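## 4. Descaling the Otari kettle

The Otari will tell you it needs descaling by flashing its amber light. It will also flash the amber light when the lid is open, when the base is damp and, in Steinbach, whenever the church bells go. Check the lid and the base first.

You will need:

- one sachet of Nandby descaler, or 9 teaspoons of citric acid
- a jug
- a room with a window that opens

**Caution:** Do not use vinegar. It works perfectly well, and your tea will taste of gherkins until February.

1. Switch the kettle off at the wall. Switching it off at the kettle is a matter of opinion, as the button has no firm views.
2. Empty it and take out the spout filter. Pull straight up. If it comes out in two pieces, see section 9.
3. Fill to the lower line with cold water. The upper line is for boiling only, and descaler foams.
4. Add the sachet, close the lid and bring to the boil **once**. Leave to stand for 5 minutes, or half an hour if the inside looks like a cave.
5. Pour away slowly, with your face elsewhere.
6. Fill with fresh water, boil and pour away. Do this 3 times.
7. Refit the filter, ribbed side towards the spout – it will also go in the other way round, and then it will leak.

**Note:** White flakes floating in the water after step 6 are loosened scale. They do no harm, though guests tend to go quiet. Boil and rinse once more.

How often you need to do all this depends on your water. Hard tap water will fur the element in a few weeks, and soft water may let you forget this section exists. Bottled water is no guarantee, as plenty of it is harder than what comes out of the tap.

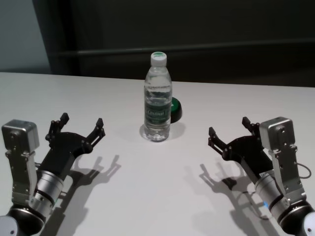 Burgi Zaugg writes that she has filled hers from bottles for years and still gets a crust you could tile a bathroom with, and could we please say so in larger type. We have not got larger type, but she is right: read the calcium figure on the label, and if it is high, save your money.

### If the light is still flashing

Hold the button down until the kettle beeps, then let go. Two beeps mean the reminder has been reset. One beep means you let go too early. A long, mournful beep means the base is damp after all – dry it with a cloth and start again from the button.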